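Lultell Canister Vacuum with Chrome Wand

Bradus Floor Care, Trullandale
Home > Vacuums > Canister > Lultell

Price: $134
Color: teal blue with red base
In stock at the Alcantara Street store and for delivery

Overview

The Lultell is a corded canister vacuum for hard floors. It is made for tile, sealed concrete, vinyl and finished wood, and it will also handle low mats and thin rugs. The motor and the dust bag are in the canister, so the part you hold is only the wand, the hose end and whichever floor tool is on it. You pull the canister along behind you by the hose.

We sell most of these to small offices, salons, dental practices and people with a lot of bare floor at home. It works well in entrance areas, where grit comes in on shoes all day and collects along the bottom of the door frames. An upright will clean the middle of a floor like that without trouble, but it won't get into a door track or behind a leg. The Lultell will, once you change the tool.

If your rooms are mostly thick carpet, look at the uprights instead. The Lultell has no powered brush and can't be fitted with one.

What comes in the box

Canister with bag fitted
Ribbed hose, black
Chrome wand with extension
Floor nozzle
Crevice nozzle
Small round dusting brush
One spare bag
Instruction booklet

The floor nozzle and crevice nozzle are both black plastic. They are packed in the side of the box, under the flap, and they are easy to throw away with the cardboard. Check there before you call us about a missing part.

Putting it together

No tools are needed. Push the hose into the front of the canister and turn it until it clicks. The other end of the hose goes into the chrome handle section. Push the wand in after that with a slight twist, then the extension if you want the full length, then the nozzle.

The chrome joints are a friction fit. They are tight when new and loosen a little over the first few weeks. Keep them dry and clean. Don't put oil or furniture polish on them, as the wand will then slide apart while you are working. If a joint sticks, hold one tube still and turn the other one. Pulling straight back is what bends the ends, and a bent end will leak air and has to be replaced.
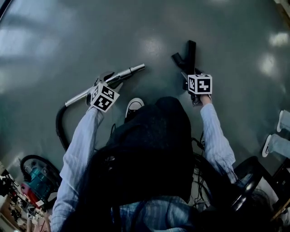

To change a nozzle, switch the vacuum off first. Hold the wand near the end and twist the nozzle as you pull. When the new one goes on, push until it stops and give it a quarter turn. A nozzle that is only halfway on will whistle, and you will lose most of the suction at that point.

Choosing the right tool

Floor nozzle. Use this for open floor. Glossy floors show every streak, so wipe the bottom of the nozzle with a damp cloth before you start and let it dry. Push it forward slowly and bring it back over the same strip. Going fast over fine dust moves it to the side.

Crevice nozzle. For door tracks, corners, the gap under baseboards, radiator fins and the backs of chairs. It also fits straight onto the handle section without the wand, and that is the easiest setup when you are working low to the floor.

Dusting brush. For window ledges, blinds, vents, door frames and keyboards. The bristles are soft and won't mark paint. Wash them in warm water with a little dish soap and dry them fully before you put the brush back on.

All three tools use the same fitting. The Lultell wand will also take most other tools of the same size, and the counter staff will check one for you if you bring it in.

Using it in entrances and lobbies

Sweep up leaves and anything larger than a bottle cap first. Large pieces catch at the bend where the hose meets the handle, and a blockage there is slow to clear.

Start at the doors and work inward. Do the bottom of the frame and the threshold with the crevice nozzle, then switch to the floor nozzle for the rest. If there is a mat, vacuum the top, lift it, vacuum the floor beneath and leave the mat up until the floor is done. Grit under a mat scratches the finish each time someone steps on it.

This is a dry vacuum. Rainwater and melted snow have to be mopped up before you use it. Water damage to the motor is easy to spot when a machine is opened for service, and it isn't covered.
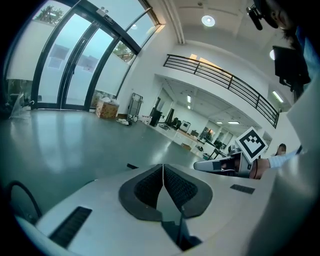 Keep the cord on the side away from the door. The cord on the Lultell is 13 feet long and rewinds into the canister when you press the pedal. Hold the plug while it rewinds so it doesn't whip against your ankle or the wall. For larger rooms you can use a grounded extension cord of up to 50 feet. Unroll the extension all the way before you switch on, since a coiled cord gets warm under load.

Early morning is the best time for a public entrance if you have the choice. The low light from the side shows dust that you would miss at noon.

Suction control

There is a sliding vent on the handle section. Closed gives full suction. Open it partway for rugs, curtains and anything light that the nozzle tries to lift. New owners sometimes bring the vacuum back because it feels weak, and the vent has been knocked open. Check it before anything else.

Bags

The bag is inside the canister, under the lid. Change it when the indicator on top stays red with the nozzle lifted off the floor. Fine dust such as plaster or sanding dust can block a bag well before it looks full, so if suction drops after that kind of work, change the bag even if there is room in it. We don't recommend using the Lultell for plaster dust on a regular basis. The shop models on the next page are built for it.

To change the bag:

Unplug the vacuum.
Open the lid and pull the cardboard collar straight up.
Wipe the rim of the opening.
Slide the new collar down until it sits flat.
Close the lid. It won't latch without a bag in place.

Bags are sold in packs and are kept behind the counter. Ask for Lultell canister bags. Bags for the upright look alike but the collar is wider and won't go in.

Filter

There is a foam filter behind the bag. Rinse it in cool water once a month in normal use, squeeze it out and leave it until it is dry all the way through. Overnight is usually enough. Don't speed it up with a hair dryer, which shrinks the foam. Replacement filters are in stock.

Clearing a blocked hose

If the motor note goes up and the nozzle stops picking up, switch off and unplug. Take the wand off first and look through it. If you can see light, the wand is clear and the blockage is in the hose or the nozzle. Take the hose off at both ends, lay it out straight and drop a coin in one end. If the coin comes out, the hose is clear. If not, feel along the ribs for a hard spot and squeeze it loose. Don't use a wire hanger. It goes through the wall of the hose easily and a split hose can't be patched for long.

Storage

The canister can be stored flat or stood on end. Take the wand off if you store it in a closet, as the chrome tube will fall if the door bumps it. Hang the hose in a wide loop. A hose kept folded sharply will crack at the fold after a winter or so, especially in an unheated garage.

Wipe the chrome with a dry cloth after use. For fingerprints, a damp cloth and then a dry one. Scouring pads will dull it.

Warranty and service

The Lultell has a 2-year warranty on the motor and canister. The hose, wand and nozzles are treated as wearing parts and are not included, but we stock all of them separately and they aren't expensive. Keep your receipt. Service is done in our own workshop behind the store, and Lewis Drummond handles the bench work. Bring the whole vacuum in, hose and wand included, even if the fault seems to be in the motor. Many of the machines he sees have a leak somewhere else.

Please empty or change the bag before you drop a vacuum off.

The workshop is closed for the first part of September each year. Machines can still be left at the counter then and will be looked at in the order they came in.

Questions we get at the counter

Can I buy the wand on its own? Yes. The wand and extension are sold together.

Does the floor nozzle have wheels? No. It slides on a felt strip. The strip can be replaced when it wears down.

Will it scratch a glossy floor? Not if the felt strip is clean. Turn the nozzle over and pick out any grit before you use it. Check the wheels of the canister too, as small stones get pressed into them.

Can it blow as well as suck? No.

Is it loud? It is quieter than most uprights we sell and louder than a fan. You can talk over it if you raise your voice.

Can I try it before buying? Yes. There is a demonstration model at the Alcantara Street store and you are welcome to run it on our floor.

Delivery and pickup

Delivery in Trullandale is by our own van. For addresses farther out we ship by carrier, and the box goes out as it comes from the maker with no extra packing. Open it and check the wand for dents before you sign. For store pickup, bring your order number to the side door and ring the bell.

Related items

Lultell canister bags
Lultell foam filter
Replacement hose, black
Wand and extension, chrome
Felt strip for floor nozzle
Grounded extension cord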